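Measuring Unemployment: What the Official Rate Leaves Out
Course handout, Unit 3, October 2019
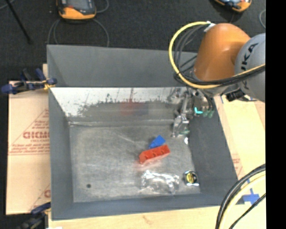
A reader of last year's version objected that a falling unemployment rate must mean more people are working, and asked why this unit spends so long on the exceptions. The objection is a common one and should be kept in mind during the reading.

The unemployment rate is the number of people without a job who are looking for one, divided by the labor force. The labor force includes only those who are working or looking. A person who stops looking leaves both parts of the fraction, and the rate may fall although no one has been hired.

Consider the town of Naylor, with a labor force of 700. In March, 50 of these residents are unemployed, and the rate is 7.1 percent. Over the summer, 28 of the unemployed give up the search. Employment stays at 650. The labor force is now 672, the unemployed number 22, and the rate is 3.3 percent.

Two further points will be taken up in class. Part-time workers who want full-time hours are counted as employed. Survey results are also adjusted for the season, and early figures are often revised.

Students should compare the employment-population ratio for Naylor in both periods, assuming no change in the adult population, and state which measure better describes the town. Written answers are due at the start of the next meeting. The Sokden reading on labor force participation is required; the Teltora reading is optional.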